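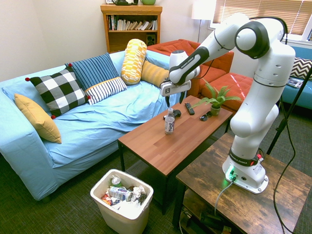
# Chapter 6: What Will It Really Cost?

When I bought my first robot arm I had a budget of one line. It said "arm", and next to it was the price off the Sorex quote, and I was terribly pleased with myself for getting it signed off before the end of September. Then the crate came and I found I had nothing to bolt the thing to!

I've told that story to every group I've taught at Trekunton, and someone always laughs a bit too hard -- usually the person who has just done the same. So this chapter is for them, and for you, if you've been handed a pot of money and told to "get a robot sorted" (those were my exact instructions).

We'll start with the arm itself, as it's the bit everyone wants to talk about. After that we'll go through all the things that hang off it: the mounting, the gripper, spare fingers, cables of the right length, the computer, the cameras and whatever holds the cameras up. Cables sound too dull to plan for. I once lost a week waiting for one that was 40 centimetres longer than the one in the box, and we were paying two people the whole time.

Then comes the room. If your robot is going to tidy up, fetch things or work near furniture, you need somewhere that looks lived in, and that means a sofa, tables, a carpet and a good pile of household clutter. Second-hand is fine for nearly all of it. Do give it a proper line in the budget, though, or you'll end up buying cushions out of your own pocket and arguing about the receipts.

My colleague Rokeya Rathnayake keeps what she calls the small list, and I've copied it here with her blessing:

- bolts, clamps and cable ties
- printed markers and tape
- bin bags
- things to pick up, and more of the same when they break
- delivery, both ways

Her small list for the Rudow project came to 1822 pounds. The first draft of that budget had allowed 100.

We'll use Rudow all the way through, with the real quotes from Sorex and Wieser side by side, so you can see where two prices that look miles apart end up quite close once training and repairs are added in.

## Before you read on

Get a sheet of paper and write down everything you think you'd need to have one arm working by the end of its first day. Don't look anything up, and don't bother with prices yet. Keep the sheet -- you'll be adding to it in section 6.2, probably in a different colour pen.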